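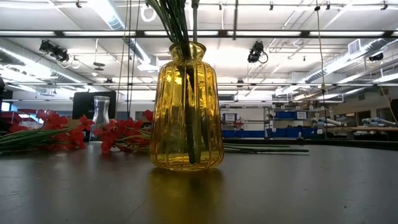
Amber glass vase and red artificial flowers on a dark table.

Torklow Holiday Cottages
Changeover safety check – Jonda Cottage (sleeps six)
Checked by: Omprakash Malhotra
Date: 2026-03-08
Job no. 1277

Entrance and hall
Front door lock and key safe: OK. Code changed after last guests.
Hall light: OK.
Door mat: Replace. Corner curls up and catches the door.

Kitchen
Smoke and heat alarms: OK, both tested.
Fire blanket: OK. Moved to the hook by the back door, it was too close to the hob.
Cupboard catches: One missing under the sink. Cleaning products put on the high shelf for now.
Kettle and toaster leads: OK.

Stairs and bedrooms
Stair gate (top): OK.
Stair gate (bottom): Loose on the wall side. Tightened, but needs a longer screw.
Bunk bed rail and ladder: OK. Notice about under-sixes on the top bunk has gone, please print another.
Travel cot: OK. Mattress is the right one for this cot – the spare in the loft is not.
Window restrictors: OK in the twin. Stiff in the double, oiled.
Blind cords: Cleat missing in the bunk room. Fit before next family arrives.

Bathroom
Hot tap temperature: Too hot at the bath. Manninen to adjust the valve.
Bath mat: OK.

Outside
Garden gate latch: OK.
Swing: Not to be used. Seat bolt worn, seat taken off and put in the shed. Part ordered from Jadano.
Path to the station lane: Slippery by the steps, brushed. Many guests come by train with cases, so it wants doing weekly until June.

Result: Pass once the cord cleat and bath valve are done. Ring me on extension 314 when Manninen has been.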